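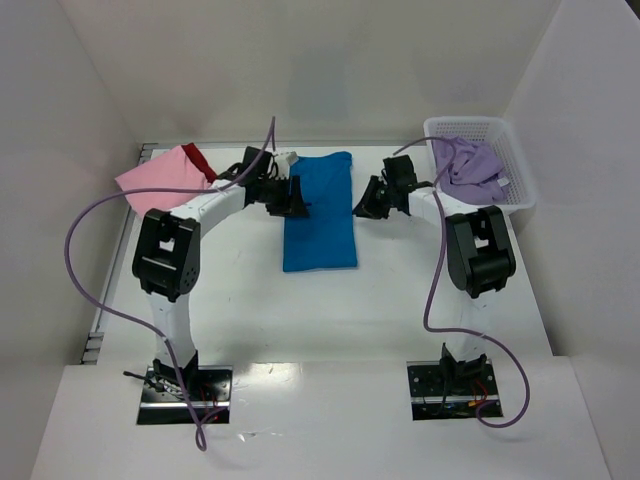
Two-arm cell with cloths and basket, a cable hanging outside the left arm and over the front edge.

How to write cell rules that people will follow

Most rule sheets for small robot cells are bad. I have read a lot of them, and written two that I would now throw out. They are long, they were copied from a sheet meant for a fenced welding line, and they say things like "operators shall remain vigilant at all times." Try checking whether somebody did that.

What follows is for tabletop arms doing light work, in our case folding and sorting cloth. It is no substitute for a proper risk assessment, and if your arms can lift more than a towel you need somebody qualified in the room. I also don't believe that small arms are safe because they are small. A gripper finger closes on a knuckle just as well at table height.

Before you start

Get the manual for your arms, the risk assessment if one exists, and the last few months of the fault log. At Drivcombe there was no fault log. Start one before writing anything. A notebook will do.

Step 1. Walk the cell with the power off

Stand where the operator stands and look for anything that could snag, pinch or fall. Cables come first. On a pair of arms like these the cable leaves near the gripper and hangs in a big loose loop, and a loop that is fine in one pose may catch in the next. The left one passes over the pink cloth on its way down. I would want to know what happens when that cloth gets picked up.

Then look at the base plates. Small loose wires near the mounts are easy to ignore and easy to hook with a sleeve. Write down what you find in ordinary words. "Cable hangs over front edge, left side" is more use than a hazard code.

Step 2. Write the reach rule

One sentence. Ours is: no hands past the front panel while either arm is enabled. "Enabled" means the motors have power, whether or not anything is moving. People will argue that a stopped arm is a stopped arm. It may be waiting for the next command, and you can't tell by looking.

If the job needs hands in the cell between runs, to lay the cloth out again for instance, say exactly how the arms get disabled and who does it. Do not write "when safe to do so." Mirjam De Bruijn went through our first draft and crossed that phrase out 5 times.

Step 3. Set a speed limit you can defend

I am suspicious of any speed limit that comes as a round number with no reasoning behind it. For a while our sheet said 80 percent of maximum for normal running. I asked where the 80 came from and never got an answer. We now do first runs of any new motion at the slowest setting the software allows, and we raise it only after a complete run with one person watching the cables and another on the stop button.

Two arms working over the same stretch of table need their own line in the rules. A limit tested on one arm says very little about two of them meeting in the middle.

Step 4. Fix the starting layout

Decide where each item goes before a run and mark it. Our sheet reads:

Blue cloth: center, folded long, running front to back.
Pink cloth: back left, clear of the cable.
Basket: back right corner, touching both walls.
Nothing else on the table unless the job lists it.

"Clear of the cable" is the line most often broken. Check it with the arms in their start pose, then again at the far end of their travel. If it can't be kept in both places, move the cloth or reroute the cable and change the sheet to match.

Step 5. Test the stop button, and write down that you did

Every session, before the first run, with the arms moving slowly. A button that worked in May tells you about May. Record the date and initials. Dorota Głowacki wanted a column for the result as well, which I thought was fussy until I found a page of initials from Fokumside with no sign of what had been tested.

Step 6. Cut the sheet down

Some 100 lines came out of our first pass. The version on the wall fits on one side of a page. Strike anything you couldn't check by standing next to the cell, and anything that only repeats the manual. Training goes in the training file.

A word about standards

Do read the ones that apply to you. Don't paste them in. I have seen sheets that quote a clause number on every line, and the people using them had no idea what the clauses asked for. If a rule comes from a standard, put the reference at the bottom and say the rule itself plainly. Be wary too of any supplier telling you that its arm "meets the standard." Ask which one, and whether that covers the arm alone or the arm with your gripper on it, your cables and your table.

When to revise

After any fault, any change of gripper, any rerouted cable, and any time you catch yourself explaining a rule out loud. The Kaczmarczyk checklist we started from had no revision date at all. Ours has one.

Last revised November 2, 2019, after comments from Tultuvthorpe on Step 2.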